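Workshop Notebook: Tarnodden Music Outreach
Saturday, August 4, 2018

Entry concerns the revised percussion module for the Cusero early years program, Grades 1 to 3.

The module was run twice in the rehearsal room with the full set of hand drums and the two Gelta xylophones. The opening call-and-response was shortened to 8 bars. At its previous length the answering phrase was being lost, particularly where the metre changes from three to four. The shortened version is to be adopted in the leader's script.

Tuning of the second xylophone remains unsatisfactory. The low F is flat against the piano and the bar cords are worn. The instrument is withdrawn from school visits until both have been attended to. Colleagues requiring a substitute should use the metallophone, with soft mallets only. 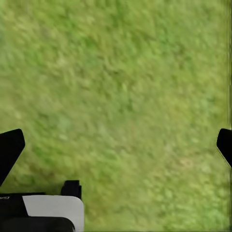
Grass surface, computer rendering, viewed from overhead.

Bookings for the fall term stand at 246 pupils, with the Dhillon schools still to confirm their numbers. The Dhillon gymnasium is highly resonant. It is recommended that the cymbal section be omitted at that venue and the rainstick piece moved forward in its place.

The song sheets have been proofread in English and French. One error was found in the second verse of the French text (an accent missing in the refrain) and has been corrected in the master copy. Earlier printings should be recycled. Printing and binding are quoted at $845, excluding the coloured covers.

Outstanding: replacement cords; revised cue cards for the storytelling segment; confirmation of the loading door at Dhillon. The teacher evaluation form is to be reviewed in November, once the first round of visits has been completed.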